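Chapter 14
Working Rules for Robot Assembly Cells

Before you start: read the cell card. Every cell has one, or should. It gives the speed limit, the grip force limit and the name of the person who signed off on the setup. No card – no run.

This chapter covers three things. Clearing the table, setting the grip, and checking line-up before two parts are joined. Most of the rules come from the Sirnotbridge shop code, drafted by Chie Ebihara and revised in August after 900 logged joins.
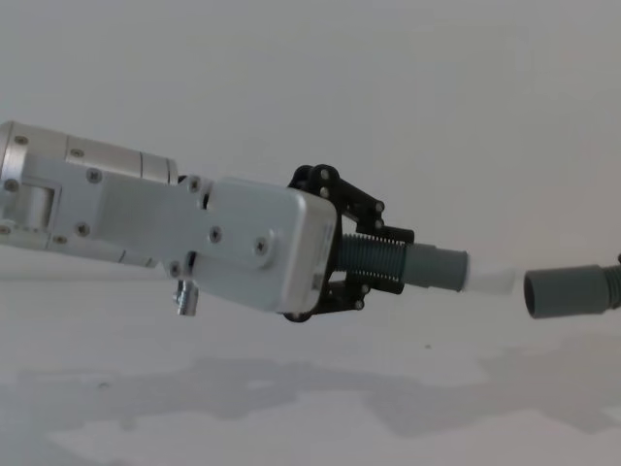

Line-up comes first. Stop short of contact, leave a gap, check that both parts sit on the same axis. Then move in slow. A flexible part can bend under load and still look straight from the operators side, so check from two sides. Hands stay out untill the arm is in hold.

Grip next. Too tight marks the part, too loose lets it slip back on contact. Start at the low end of the card value and work up – never the other way.

Key terms: cell card, hold, approach gap, grip limit, sign-off.

14.1 Who Signs the Card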